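Khrystyna Palamarchuk
Thread on how we collect examples for the sorting task. A few people asked after the last one, so I'm writing it down in order.

1/ The task is one cube, one tray, two plates. The arm picks the cube out of the tray and sets it on the plate whose rim matches. Red cube, red plate. Blue cube, blue plate.

2/ Every example is driven by a person. Jomar and I take turns. We do 18 in a row and then swap, because after that the motions get lazy and the model learns lazy motions.

3/ Before each one we move the cube. Near wall, far wall, corners, middle. The corners are slow to pick from and everyone avoids them if you let them choose, so Hatem wrote a list of positions and we follow the list.

4/ The plates also trade sides. In the first batch at Pesthorpe we left them where they were the whole time. The policy learned "red means go right" and never looked at the plates. We threw that batch out.

5/ What we keep: clean picks, and picks where the first try misses and the driver recovers. What we drop: anything where a hand comes into view, anything where the cube lands on a rim and stays there.

6/ Recoveries matter more than I expected. With 13 of them added to the training set, the arm stopped freezing after a missed grasp. It now backs up and tries again.

7/ Open the fingers early. If the driver opens them right above the cube, the model copies that and knocks the cube away about as often as it grabs it. Open on the way down, pause, close.

8/ Labels are one sentence each, typed before the run starts. "Put the red cube on the red plate." Karim checks them against the video at the end of the day. He found 3 wrong ones in the last set, all mine.

9/ Still open: what to do with two cubes in the tray at once. Jomar wants to start on it now. I want the single cube solid first.

10/ Before a pick, fingers open, cube still in the tray:

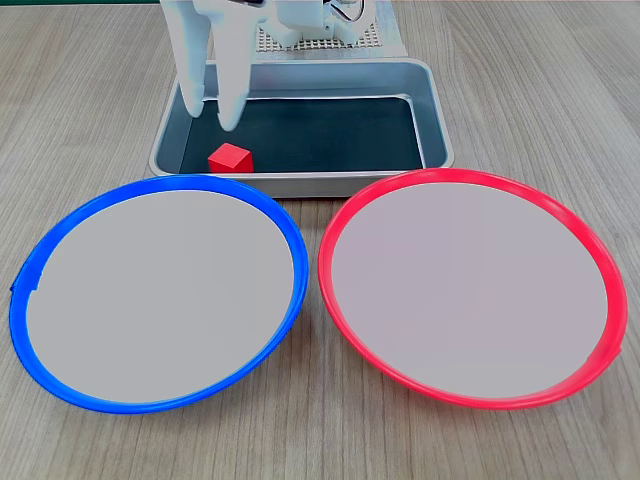 Last updated: July 2022

11/ Next up is the same task with the tray turned the other way. I'll add to this thread when that set is finished.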